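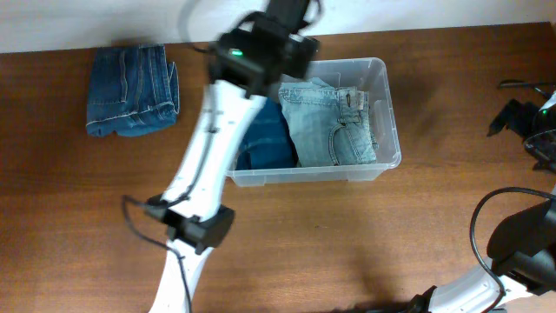

14 Oct 2026

Quick one, typing this on lunch. Finished draft three of the fake news bit, the one where Ferkville puts its lake on a part-time schedule. Lake Moson now open 11 to 4, closed for lunch. Ducks asked to reapply. Still the best line I think.

Problem is the middle. 147 words on the parking permit and it just sits there. Cut it down to 60. Better. Not funny yet, but shorter.

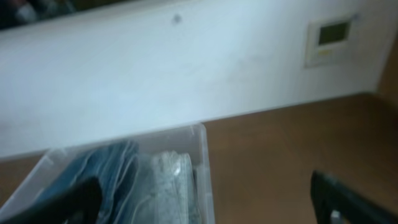

*Wall with the control panel.*

Also the official quote. It has to sound bored. My first try had the lake spokesman making jokes, wich kills it dead. Now he says the water "will be retained in an adjacent facility." Good enough.
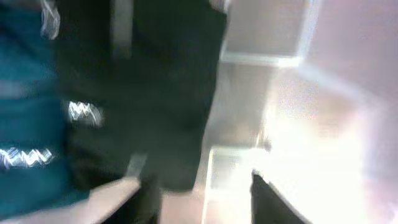

One comment on the last draft says the town should be proud of the whole thing, send out a flyer, maybe a ribbon cutting for the drain. Ok yes. Stealing that.

So new ending, the flyer. Goes out to all of Minlow by mistake, and they

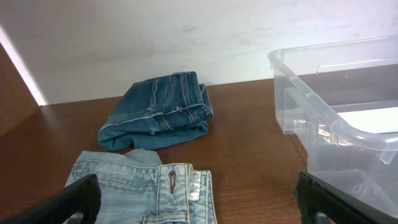

show up with towels at 4:05. Lake's closed. They line up anyway. Almost 20 minutes of work and its the only part I like.

Rothe piece next week, the bridge one. Back to work.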